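Follholm 衣類たたみ検証 進捗報告(4月分)

Datentのみなさま、いつもお世話になっています。Brovbridgeの現場担当です。今月は正直に書くと、うまくいった話より止まった話のほうが長くなります(すみません!)。

たたみ動作の試行は通算3,626回になりました。ただ、後半にグリッパーが閉じたまま開かなくなる不具合が4回出ています。どれも布をつかんだ直後で、制御側には「開動作完了」と返ってくるのに指は動いていない、という困った症状でした。うち3回は再起動で復帰、残りの1回は非常停止をかけて手で布を外しています。けが人はなく、布の破れもありませんでした。
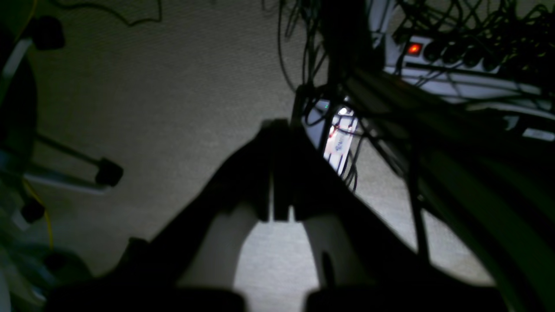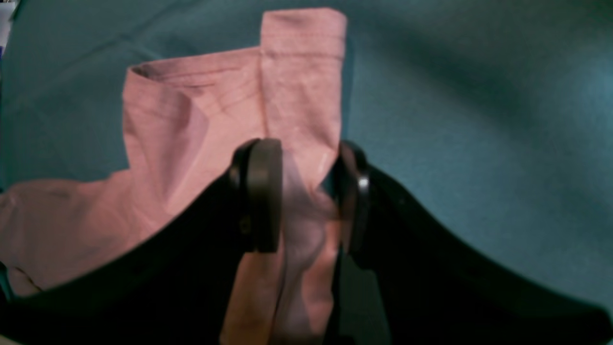 原因はまだ絞り切れていませんが、いちばん疑っているのは指の位置を読むセンサーへの給電です。ログを見返すと、異常の直前に信号が一瞬途切れているんですよね。電源まわりは、赤いスイッチの付いた白いタップに黒いプラグが並び、その上に黒いケーブルの束が垂れている状態なので、まずここの配線を整理して、グリッパー系統だけ別の電源に分けます。布の側も気になっていて、ピンクの服のように指の間でひだになって挟まると、負荷が読みにくくなるのかもしれません。こちらは Doucette に電流値の解析をお願いしました。

当面の対策として、開動作の指令から10秒たっても指が開かなければアームごと停止するようにしました。停止中は電源を落とすまで手を入れない、というルールも作業手順に足してあります。

予定していた厚手の生地の試験は来月に回させてください。予算の変更はありません。別電源の見積もりが届いたら、先にメールでお送りしますね。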